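Hi all, I'm looking for people to come and talk to me about family recipes. I'm Nia, I write a small newsletter about home cooking in Bunville, and I've got my heart set on a whole issue about the dishes people only make for company (you know the ones!).

What I need is 14 home cooks, any age, any level. You'd come by my place on Sutherland Street for an hour or so, bring one recipe, and tell me where it came from. Burnt versions welcome. 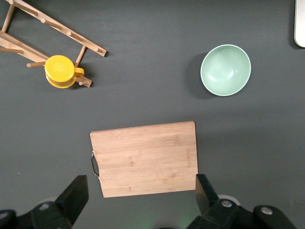
There's no cooking on the day, just talking, and I'll put the coffee on. I can pay $50 per person, plus bus fare if you're coming in from Jollangate. My friend Vivek will be typing notes, and you get to read your part before it goes out in May.

If your grandma never wrote anything down and you're working from memory, please come anyway, I want you most of all. Leave me a message under this post with your name and your dish.

Nia Samuel
February 2023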